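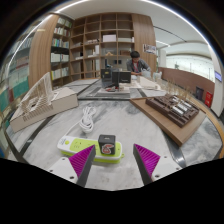
Power strips: the ones worth keeping and the ones to throw out

Aug 23, 2021
By Yetunde Adeyemi

Most homes have more power strips than anyone remembers buying. They end up behind the TV, under the desk and in the box with the holiday lights. Once a year, usually in June before the fans come out, I pull ours out and go over them on a table with good light.

Unplug everything first. Run the cord through your fingers from the plug to the body. You are feeling for flat spots, nicks and places where the jacket has gone stiff. Any of those and the strip goes. Do not wrap it in tape and put it back.

Look at the sockets next. Brown marks around a slot mean it has been getting hot. A plug that slides in with no grip is also a bad sign.

Cleaning

Use a dry paintbrush, the cheap one-inch kind, to get the dust out of the grooves. Wipe the outside with a cloth that is barely damp and leave the strip unplugged for 30 minutes. No spray cleaner near the slots. White plastic that has turned gray from fingerprints comes up well with a little dish soap on the cloth, wrung out hard.

Where to put them

Keep them off the floor in the laundry room and kitchen. If yours has a hanging loop, a plain cup hook under the desk will hold it, provided the cord isn't pulling on it. Ours in the study has hung that way for 3 years.

Don't run the cord under a rug. Don't plug one strip into another. Space heaters, toasters and window air conditioners go straight into the wall.

Labels

Bread tags work fine as cord labels. Write on them with a laundry marker and clip them close to the plug. Killian Gaillard wrote in to suggest colored tape in place of tags, which is easier to see behind furniture but gets gummy after one summer.

Storing spares

Fold the cord back and forth in loose loops and hold it with a strip of Velcro. Winding it tight around the body strains the cord where it goes in. I keep two spares in a shoebox on the closet shelf, with the date I bought them written on masking tape on the back.

Next up: getting candle wax out of a tablecloth.

3,830 shares | 20 comments

Sign up for our newsletter and get new tips by email. Unsubscribe any time.

© 2021 Brokumdale Home Notes | Contact | Back to top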